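Section 4. Transferring Your Player Profile to a Mobile Device

This section explains how to move a player profile from the Ranel home console to the Ranel mobile application. It applies to consoles running system version 12 or later. Owners of earlier versions should complete the update in Section 2 before continuing.

4.1 Before You Begin

Confirm the following items:

The console is connected to the internet and signed in to a Justusport account.
The phone or tablet has at least 356 MB of free storage.
The mobile application has been installed but no new profile has been created in it.
All downloaded games on the console have been closed, including any game left in sleep mode.

Note: Profiles supervised by a parent or guardian cannot be transferred without the four-digit family code. If the code has been lost, see Section 7, Family Settings.

4.2 Creating the Transfer Code

1. On the console, open the Home menu and select Settings.
2. Select Profiles, then choose the profile to be moved.
3. Select Send to Mobile. The console checks the profile for unsaved progress.
4. If the message "Save data pending" appears, select Save Now and wait for the progress bar to close.
5. Select Create Code. A transfer code appears on the television screen.
6. Leave the code on the screen until the steps in 4.3 are complete.

The code remains valid for 10 minutes. When it expires, return to step 5 and create another. Earlier codes cannot be reused.

Caution: Do not share the transfer code. Any person who enters it before it expires can receive the profile, together with its purchases and friend list. Justusport support staff will never ask for it.
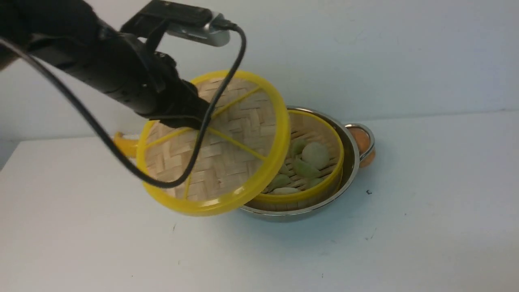 4.3 Entering the Code on the Mobile Device

1. Open the application and select I Have a Profile.
2. Enter the transfer code exactly as displayed. Letters may be typed in upper or lower case.
3. Check that the profile name and icon match those on the console.
4. Select Accept. Keep the application open while the data is received.
5. When "Profile Ready" appears, select Finish on both devices.

Caution: Do not turn off the console or switch the mobile device to airplane mode during step 4. An interrupted transfer may lock the profile on both devices until support has reviewed it.

4.4 What Is Transferred

Player name, icon, friend list, trophies and cloud saves are transferred in full. Screenshots stored only on the console are not. Wallet balances remain with the Justusport account and may be spent on either device.

Progress in Undale and Bowen is shared between console and mobile from July 2026 onward. Saves made in these games before that date must be opened once on the console, then saved again, before they appear in the application. Other games keep separate saves for each device unless the store page shows the Shared Progress mark.

Note: A profile may be linked to no more than 2 mobile devices at one time. To remove a device, open Profiles on the console, select Linked Devices and choose Unlink.

4.5 If the Transfer Fails

"Code not recognized": Check for the letter O entered in place of zero. Create a new code if the message appears again.

"Region mismatch": The console and the application store are set to different countries. Change the country in the account settings and restart both devices.

"Profile in use": Sign the profile out of all other consoles and repeat the procedure from 4.2.

If the fault continues, contact Justusport support with the console serial number and the error message as displayed. The serial number is listed under Settings, System, Console Information.

Continue to Section 5, Connecting a Wireless Controller.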